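Can a residents' association lend its meeting room to outside groups without a written agreement?

Posted by Tharindu Gamage in Community Buildings and Halls
March
3 answers | 14 shares

Our residents' association in Medstead holds the lease on a single ground-floor room with a small kitchen. The room has been lent without charge to neighborhood groups under a verbal understanding that they leave it as they found it. The association has 70 member households, and until this year no difficulty had arisen.

In the past several months we have received requests from three groups that are not based in the neighborhood. One of them wishes to use the room every week. Two members have asked whether the association would be liable if a visitor were injured, and whether our lease permits such lending at all. The lease states that the room is to be used "for the purposes of the association and its members." It does not mention guests, hire or charges.

I would be grateful for guidance on the following points. Is a written agreement required for occasional use? Should a deposit be requested? Is it advisable to inform the landlord before replying to the three groups?

Comments (2)

Answer 1
Posted by Asabe Nwosu
23 people found this helpful

The landlord should be informed first. The wording you have quoted is narrow, and a weekly booking by an outside group could reasonably be read as falling outside it. A short letter asking for consent to "occasional and regular use by community groups, under the supervision of the association" is usually sufficient. Please request the reply in writing and keep it with the lease.

With regard to a written agreement, the law in most places does not require one for a single afternoon. It is nevertheless strongly recommended. An agreement need not exceed one page. It should state the name and address of the person responsible, the hours of use, the condition in which the room is to be returned, and the person to whom damage must be reported. It should also state that the booking does not create a tenancy. This last sentence is of particular importance for the group that wishes to attend every week.

Liability for injury depends upon your insurance. Kindly consult the policy for the words "third-party use" or "hirers." Where these are absent, the insurer should be asked to confirm the position before any key is handed over.

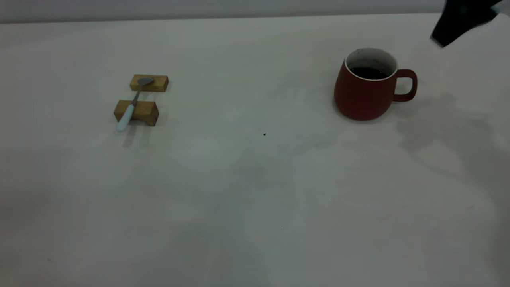
CEVVILLE, March. The association of which I am secretary adopted its present form of agreement after a disagreement over a damaged kitchen counter. The repair was eventually paid for out of general funds, as no record existed of who had used the room that week. We now require a signature from each group and a deposit, which is returned within 2 weeks of the booking. The deposit is waived for groups composed wholly of members.

A further provision concerns items left behind. Our agreement allows the association to store such items for one month, after which they may be given away. I would advise including a similar clause, as storage space in a single room is limited.

Answer 2
Posted by Laine Sproģis
6 people found this helpful

I concur with the above as to the landlord. I would add that charging a fee, even a small one, may alter your position under both the lease and the insurance policy. At Tristside we were advised to describe all payments as a contribution to heating and cleaning, and to record them separately in the accounts. Whether this is suitable in Medstead is a matter for your own adviser.

Answer 3
Posted by Sylvain Gautier
0 people found this helpful

We have never used a form. Everyone knows everyone here and it has been fine.

Share this page | Comments (5)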